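**Wuldale Manipulation Group** — 14 January 2026

1/ We are sharing a result from the Clirden project today. The question is a narrow one: when a person points at a small object on a crowded table, how well can a policy trained on human video work out which object is meant?

2/ Most instruction-following work gives the robot a sentence. In our setting the sentence is kept short and vague on purpose ("that one," "put it over there"), and the gesture has to carry the rest. The human demonstrations are recorded with a fixed camera. No robot takes part at this stage.

3/ The training set holds 4000 clips. Each clip pairs one gesture with one target, and the target is confirmed by the person who pointed, in writing, before the next clip begins. Labels were never assigned by a third party watching the video afterward.

4/ Tables are set with household items and toy pieces of similar size. We placed small targets close together, where an error of a few centimeters in the estimated pointing line leads to the wrong choice. Larger items are left on the table as distractors.

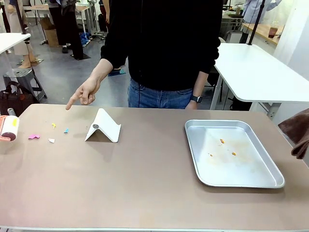 5/ Iveta Štefanec asked under our preprint notice whether the model is reading the finger at all, or whether it has simply learned that people point at whatever is nearest to the hand. She suggested that a nearest-object rule might score just as well on a table like ours.

6/ The concern is a fair one, and we tested it. A plain nearest-to-fingertip rule selects the correct object in 129 of the 200 held-out clips. Our model selects the correct object in 91 percent of the same clips. The gap comes mostly from clips where the hand stops well short of the target.

7/ We also ran the model with the hand masked out. Performance fell below that of the nearest-object rule, as we would expect if the gesture is doing the work. The masked runs are reported in full in the appendix, including two seeds that we consider outliers but did not remove.

8/ On method: the model first predicts a cone from the forearm and the extended finger, then scores each object by how well it sits inside that cone. Forearm direction matters more than we had assumed. When the fingertip and the forearm disagree, a weighted mix of the two does better than either alone.

9/ Transfer to hardware used the Peixoto arm. No gesture clips were recorded on the robot side; the only robot data were 9 hours of ordinary picking. Grasp failures and selection failures are counted separately in the tables, and we ask that anyone citing the result keep them separate.

10/ Known limits. Crumbs, thin flat pieces, and anything shiny remain difficult for the object detector — if an object is never detected, the cone cannot select it. Pointing with the left hand is underrepresented in the training clips. All participants were seated or standing at a table, and we make no claim about pointing across a room.

11/ Code for the cone model is available now under the name Aka. The clips will follow in February, after the face and badge review is finished. Requests for early access from groups working on the same problem may be sent to the project address listed in the repository.

12/ A correction to the preprint: the caption of Table 3 says "per object" and should read "per clip." The numbers in the table are unchanged. The revised version has been submitted.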